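Notes on making up the bed and folding whatever ends up on top of it. This is the README for the `bedroom` folder of **Turbridge**, our household notes, and it got longer than I meant it to — bedding does that to me.

## What's in this folder

- `making-the-bed.md`, the everyday version
- `folding.md`, for cloths, towels and the small blankets
- `storage.md`, mostly a list of boxes and what went into them
- `sowah.md`, my notes on the Sowah duvet, including the washing that went badly

If you only have time for one of them, please read `folding.md`. I rewrote it in January with a cup of tea beside me and I'm still rather fond of it.

## Making the bed

I like to start at the wall side and work back toward myself, because it's the side I can't reach once the duvet is on. Lay the sheet so the long edge sits straight against the wall, then smooth it forward with your flat hands in long, slow strokes. A few creases will stay no matter what you do. I used to chase every last one of them, and I'd like to tell my younger self that they flatten out after a night's sleep anyway.

Pull the front edge last and give it a firm tug at both ends. If you tug one end first, the whole sheet creeps sideways and you'll be back at the wall again, muttering.

## Folding on the bed

The bed is the best folding table in the apartment, and I will defend that to anyone. It's wide, it's soft, and it sits at a height that's kind to my back. For anything larger than a hand towel:

1. Spread it out on the bed and find two corners that belong together.
2. Hold one in each hand and pull gently until the edge between them is straight.
3. Bring the corners together, let the cloth settle, and run your palm down the fold.
4. Turn it and go again. Two folds will do for the small ones.

Soft, fuzzy cloths need a slower hand than smooth ones, since they cling to the bedding and bunch up where you've gripped them.

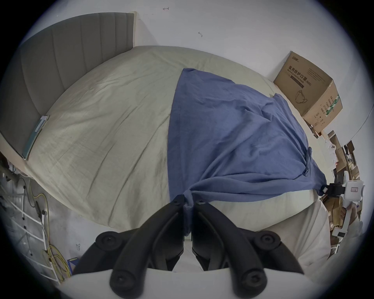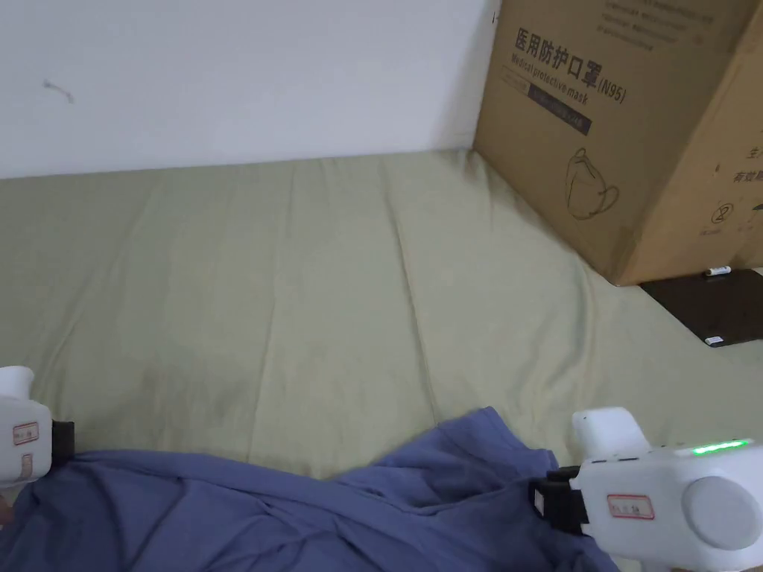
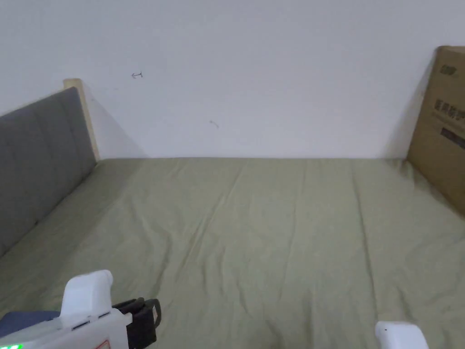 Marianna Górecki wrote back after reading the first draft of these notes, and I've left her words as they came: I fold everything on the bed too, but I take the duvet off first and do it on the bare sheet. A fuzzy cloth drags less on a tight sheet, and you can line up your edge with the edge of the mattress. Also, your step 3 needs a warning about corners that only look like pairs. I have folded more than 5 blankets into triangles that way.

She's right about the corners, and I've added a line to `folding.md`. I haven't made up my mind about the duvet. Taking it off means putting it somewhere, and in our bedroom "somewhere" is a chair that already has a job.

## Boxes

Cardboard boxes are fine for spare bedding over a season. Write what's inside on a strip of tape, with the month, and ignore whatever was printed on the box when it came. `storage.md` goes up to box 7 at the moment. Box 2 is pillowcases, and I'd be grateful if it stayed that way.

## Still to do

- Measure the Dreleck blanket again after its next wash (it was 82 inches long before)
- Write up fitted sheets, once I've learned to fold one properly
- Move the towel notes out of `sowah.md`, where they never belonged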